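Chapter 6
Comparing Grippers on Fine Work

What this chapter covers

6.1 Choosing a task that shows a difference
6.2 Wide fingertips and narrow fingertips
6.3 What a wrist camera can and cannot see
6.4 Recording a trial
6.5 Working with uneven results

Before you start, you should be able to set a force limit on a parallel gripper and read a joint log (Chapter 4). Section 6.4 also uses the error table from the end of Chapter 5.

A gripper that does well with cardboard boxes may do badly with a circuit board. Most of the figures printed in a supplier's catalogue, such as stroke, payload and closing force, say little about this. They are measured on plain steel blocks, and a steel block does not bend, scratch or have a neighbour two millimetres away. To find out how a gripper copes with small parts, you have to give it small parts.

In this chapter we follow one set of trials from beginning to end. They were carried out at the Greenwood workshop by Emília Jireš and Taras Zakharchenko, who wanted to choose between two sets of fingers for the same gripper body. The first set, called Ketia in their notes, has narrow grooved tips. The second, called Travis, has wider tips faced with soft rubber. The arm, the controller and the camera stayed the same throughout, so any change in the results could be put down to the fingers or to the way they were used.

The work was done inside an open computer. It is a good test for several reasons. The parts are flat, light and easily marked. Memory slots and metal posts stand close to the processor socket, and the fingers have to pass between them. The socket contacts are also delicate – a processor lowered at the wrong angle can bend them, and a bent contact is hard to put right.

In all, 1,787 attempts were logged. The first 78 were thrown out when Zakharchenko found that the force limit had been set differently for the two sets of fingers. Students are often unwilling to discard early data, and Section 6.4 explains why it was right to do so here. A further 1,000 attempts were later repeated at Wurnton by Hadiza Tamuno with a different operator, and her results did not agree with the first set on every point. We return to the disagreement in Section 6.5.

As you read, keep a note of how much of the work area the gripper itself hides from the camera. It matters more than most beginners expect.

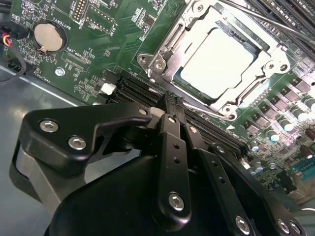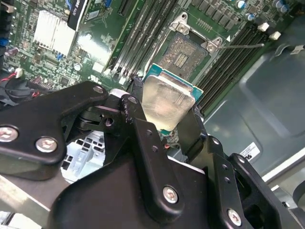
Fine manipulation

Both views come from the camera at the wrist. In the first, a narrow grooved fingertip reaches in among the memory slots beside the socket. In the second, the fingers hold a processor by its sides, tilted, just above the open socket. The gripper takes up much of the lower part of each view, and anything behind it has to be judged from another camera or from the joint readings.

Section 6.1 begins with the choice of task.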